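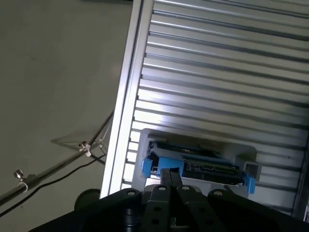 December 18, 2020
Posted by the recording secretary, Hattar Road Tenants Association

Minutes, monthly meeting, by phone

Started late, 14 on the line. July minutes approved, finally. One fix — the Boveck lease was spelled wrong twice.

Money. Balance is 1,742 after the Urnik invoice for the stairwell lights. Not paid yet: snow removal. Dues reminder goes out Monday, same wording as last time.

Heat. Third floor still complaining, mostly the back units. Urnik came out once, wants to come again after the holidays. Members want a date in writing. Agreed. Letter to go to management with copy to the city.

Laundry room. Hours stay as they are for now. Long talk about the sign up sheet, no decison.

Parking. Zatby offered the lot behind their store overnight, 3,000 for the year. Some for, more against. Question about who pays if a car gets towed — ask Zatby before anything is signed. Tabled.

Boveck lease. Landlord's draft has 2 new clauses on sublets. Legal aid has a copy, no answer yet. Dont sign until they get back to us.

Other. Recycling pickup moves up a day Christmas week. Front door buzzer out again, reported. Request to keep meetings under an hour.

Motion to adjourn, seconded, passed. Next meeting also by phone, same number.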